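The Plodix is sold as a temperature logger for people who study lake ice on a small budget. I put five of them through the ice last winter, on a lake that freezes hard enough to drive on, and I'm not convinced.

The claim on the box is 365 days on one battery. Mine quit after 123. Plodix support told me the cold had done it, an odd thing to hear about a device meant to be frozen into a lake.

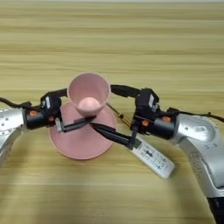

Accuracy is better than I feared. Against our old Leltevel string the readings stayed close through freeze-up, then drifted once the snow cover got thick. Drift wouldn't bother me much if the manual admitted it. The manual gives it one line, and the correction it suggests made my numbers worse.

### Getting the data off

You need the Plutotico app, a signal and a good deal of patience. It dropped the connection 17 times in one afternoon, and every time it started the download again from zero.
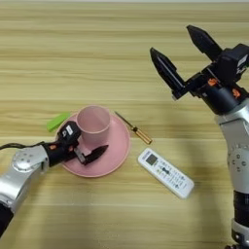

Mojtaba Kiani wrote in after my first notes went up to say that I was being too hard on it: his units have sat under river ice for two winters, he swaps the batteries for lithium ones before they go in, and he pulls the data indoors by cable. Fair enough. The cable is sold separately, though, and so are the batteries.

### Would I buy it again?
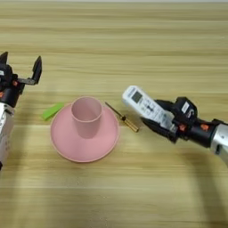

**Griet Van Dijk**
*Field equipment reviewer*

For a school project or one season at the cottage, maybe. For a record you plan to publish, no. The housing is solid and the grey clips held up well, but I still had gaps from February on, and a gap at break-up is the one I can't fill in. I've asked for replacements and will add a note in July if they arrive.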